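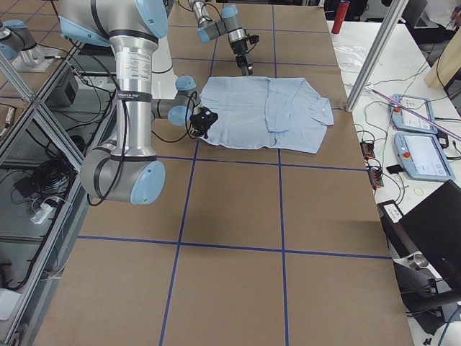

Mungate Print and Plate Circle – Members' Questions

Found a plate in a junk shop book, is it an engraving or something later?

Hello all, long-time reader, first question. I picked up an odd volume of a travel book last November, no title page, spine half gone, and tucked between the last two leaves was a loose plate that plainly doesn't belong to it. It shows a harbour with a ruined arch on the left and a few figures hauling a boat up the shingle. Under the picture, very small, it says "Setiawan del." on the left and "Nonus sc." on the right, and there's a line of verse in the middle that somebody has trimmed through with scissors (I could weep).

I know enough to know that del. is the person who drew it and sc. is the person who cut the plate, but that's where I run out. My questions are these. Is there any way for an ordinary person with an ordinary magnifying glass to tell whether it was printed from a copper plate or is one of those photographic copies they put in books a hundred years later? And second, there's foxing all over the sky, nasty little brown freckles, and my brother-in-law says to dab it with weak bleach. Should I? I paid 5 pounds for the book so I'm not expecting to retire on it, but I've grown fond of the thing and I'd like to frame it for the landing.

It measures a bit bigger than a paperback, if that helps. The paper is thick and a bit furry at the edges and I can feel lines in it when I hold it to the window.

Posted August 29, 1999

Reply 1

Don't bleach it!! Sorry to shout but please don't. I did exactly that to a little botanical of my gran's and it looked lovely for a year and then the paper went the colour of weak tea and started to crack along the fold. Leave the spots alone, they're part of its age and you stop noticing them once it's on the wall.

Can't help with the other bit, I only collect bookplates. If it's got a name on it, it's probably real though.

Reply 2

I'd agree about the bleach but not about the name, I'm afraid. Later copies often carry the lettering over along with everything else, so a signature on its own tells you very little.

Try this. Put the plate on a table by a window in the morning or evening, when the light comes in low from one side, and look for a plate mark. It's a shallow dent running round the picture a little way outside it, where the edge of the copper was pressed into the damp paper. You may well not have one if somebody has been at it with scissors, and plenty of book plates were trimmed inside the mark by the binder anyway, so don't be too cast down if it isn't there. (The fakers knew about it too and sometimes pressed a false one in. Makes life interesting.)

Then get your glass onto the darkest bit, probably the shadow under the arch. On a proper engraving the ink stands up very slightly from the paper, and each line should swell and then taper off to a point as the tool came out of the metal. Etched lines are blunter at the ends and wander more, and lots of plates are a mixture – the etching done first to get the foliage and figures in, then the engraver going over it to stiffen everything up. If you see a tidy grid of dots all over, it's a halftone and you can stop there. The awkward one is photogravure, which is printed from a metal plate too and can have a plate mark and all the rest. Look in the sky for a very fine, even grain that a hand wouldn't have made.

The lines you can feel or see against the window sound like laid paper. It's a good sign but on its own it isn't proof, as laid paper has never stopped being made. While you're at the window, look for a watermark. Even half a letter is worth writing down.

As for who they were, Nonus turns up in the Tostari list, which has 18 entries under that name, mostly views and frontispieces. Setiawan I've only met as a designer, never as a painter, so your plate may have been drawn specially for the book and there may never have been an oil behind it. The Mungate library has the Tostari in the reference room (you can't borrow it but they're decent about photocopies). It gives the first words of the verse under each plate, so if you can make out even the tops of the letters you've a fair chance of matching it.

For framing, ask for acid-free mount board and paper hinges along the top edge only. No sticky tape of any sort, and no dry mounting, whatever the shop tells you. Is your landing sunny? If it is, I'd pick another wall.

Reply 3

Same two names are on a set I saw in a sale catalogue, estimate was 2,000 for the complete book in its first binding. Loose ones go for next to nothing so don't get excited. Does yours have a number in the top right corner? Mine had one and I'd like to know if they all do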